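4.2 Food and drink in the reading rooms

Until May, the library at Kunora allowed covered drinks only in the entrance hall. The revised rules extended this to the two general reading rooms and left the map room and the rare books room as they were. Bottles with a screw cap were permitted at any desk. Open cups were not (Figure 3).
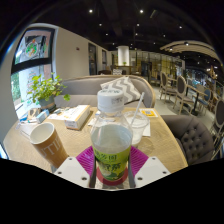

Figure 3. Drink in a capped bottle, the type allowed under the revised rules.

We sent a short survey to 1,208 registered readers and received 408 replies. Of these, 388 were complete enough to use. Most respondents had noticed the new rule, although fewer could say which rooms it covered. Readers who stayed longer than three hours were the most likely to say the change affected how they planned the day. Several wrote that they had previously packed up their notes at lunchtime and not come back.

Staff at the Kakakhel branch, where drinks have been allowed for longer, kept a log of spills on library materials. The log covers loans and items used on site, but it does not separate the two, so we could not calculate a rate for reading room use alone. Damage recorded at the return desk may have happened at home. The Codska branch kept no log and is left out of this part of the study.

Objections to the rule were mostly about noise and litter. Damage to books came up less often, and mainly among readers who used the local history shelves.

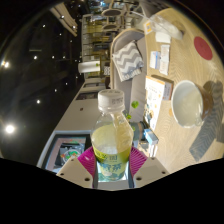
Nicanor Espinoza wrote in the comment box that he would accept drinks at every desk if the bound newspapers were moved to a separate table, and that he had asked for this before the rule changed. Two other respondents made similar requests. The bound newspapers are still shelved in the larger reading room, and we return to their location in Section 5.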